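I spent an afternoon in March at the Imero open day in Paswood. Most of the floor was given over to hardware, but I went for the simulation session run by Liudmyla Romaniuk. Her group trains and tests its two-arm policies in a rendered living room before anything runs on a physical machine.

The viewpoint sits behind the robot's shoulders and is tilted hard, so walls and table edges run at angles that take a while to get used to. Romaniuk said the tilt is deliberate. A policy that depends on a level horizon fails on the first uneven floor.

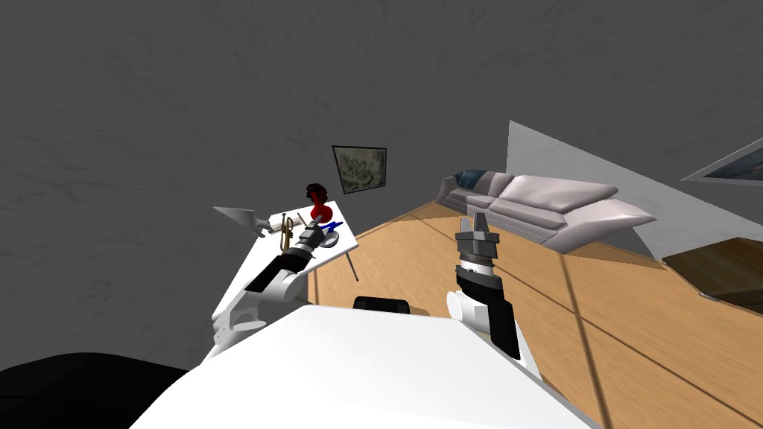

## Table clutter

The task was a reach with the left arm over a cluttered white table. The trumpet is the awkward item. Its tubing leaves gaps that a coarse collision mesh fills in, and the planner then refuses approaches that are physically fine. Hyun-seo Pyo, who maintains the assets, showed us the mesh at 3 levels of detail. The finest one costs too much at 60 Hz, so they run the middle one.

The plate is a different problem. It is shallow, and the fingers have to come in low to get under the rim. The blue object next to it leaves little clearance for the wrist.

The right arm had no job in this task. It stays up over the floor with the gripper open.

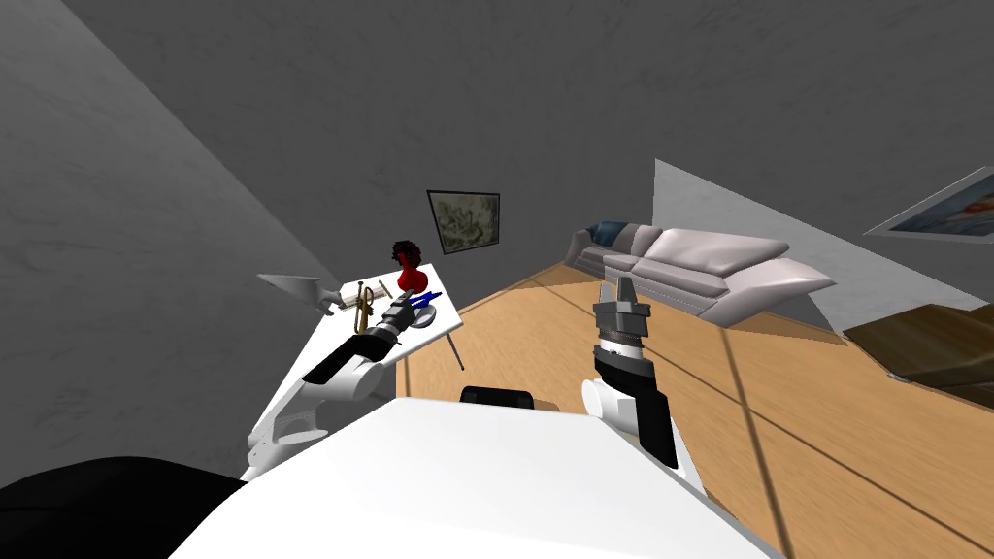
Pyo's view is that parking the idle arm should be learned along with the reach. Romaniuk prefers a fixed pose, on the grounds that it takes joints out of the search. They argued this for 5 minutes and I would side with the fixed pose for a table this size.

I asked about contact friction and got a partial answer. The values come from bench tests at their Hartley site and are randomized per episode. The range was not given.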